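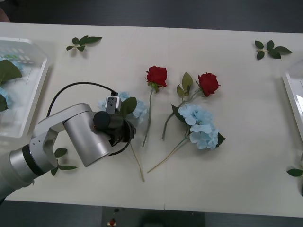 About Us

Vetudora is a small school of observational astronomy in Virkthorpe. We teach adults how to take, reduce and read the spectra of stars. Most of our students already own a telescope and have spent a few years looking through it or taking pictures with it. They come to us when they want to measure something.

The school was started by Halvard Holmgren and Kumiko Ogura, who met while working on detector software and found they had both been giving the same evening talk to different astronomy clubs. The first course ran in a rented hall in Lultbridge with one spectrograph, which had to be taken home each night. We moved to Virkthorpe when a site came up on the hill north of town, 298 meters above sea level and out of reach of most of the street lights.

What we teach

There are three courses. The first covers the basics: how a grating works, what a slit is for, dark frames and flat fields, and how to turn a strip of light into a graph with a proper wavelength scale. The second is about the stars themselves, mainly Be stars and long-period variables, where a careful amateur can still add useful data. The third is a project course that runs from January into spring. Each student picks a target and follows it through the season.

Classes are limited to 13 people. There is one main telescope, and past that number the wait for it gets too long.
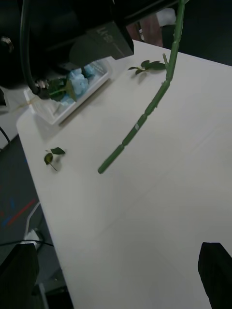 The project course also has a unit on reflected light, which came out of questions students kept asking about planets. A star makes its own spectrum, but a planet mostly hands back what its star sends it, changed by whatever is on the surface. Green plants are the usual place to begin. Leaves as dark as the sprig lying on the white table next to the cut stem absorb most of the red light that reaches them, then become strong reflectors just past 700 nanometers. Students look at that step in reference spectra and work out how much of it would survive if the whole planet were squeezed into a single point of light, with cloud over half of it. The answer is usually smaller than they hoped.

The observatory

Our main telescope is called Minami. It is a reflector on a fork mount, kept under a roll-off roof, and it feeds two spectrographs by fiber: a low-resolution one for faint targets and surveys, and a higher-resolution one for line profiles. The control room is heated. The telescope floor is not, so please bring a warm coat even in summer.

Everything taken with Minami goes into the school archive, which now holds around 2,000 reduced spectra. Current and former students can download any of it, raw frames included. If you publish something from it, we ask that you name the observer.

Who we are

Halvard Holmgren teaches the basics course and looks after the spectrographs.

Kumiko Ogura runs the project course and is the person to write to about targets.

Kolbrún Steinarsdóttir teaches data reduction. She wrote most of the software we use in class - it is free, and it runs on older laptops.

Minoru Ogura is in charge of the telescope, the roof and the weather station.

Chanida Wiriya handles applications, fees and lodging. If you need a room in Virkthorpe during a course, tell her when you apply, as the guest house fills early.

Visiting

We do not hold regular public nights. Clubs and school groups can arrange an evening visit through the office, outside of course weeks. Visits start at 8 p.m. and go ahead in cloudy weather, with a tour and a session on archive data in place of observing.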